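Home Tickets Queue Kirui Help

Opened by Jailson Leite, February. Policy trained on 1000 hand-held demos stalls before release in 46 of 143 trials on the Landeck arm. Same checkpoint was fine at Eltlow.
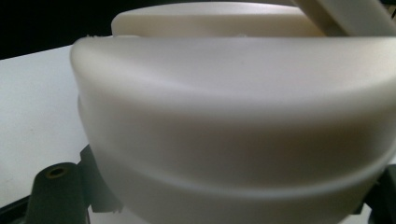
Depth loss is my first suspect. Masking the depth channel cut the stalls to 6 – same seeds, same start poses. Close up, a smooth off-white rim against a white tabletop gives stereo very little to match. Retraining on colour only tonight. Ticket stays open.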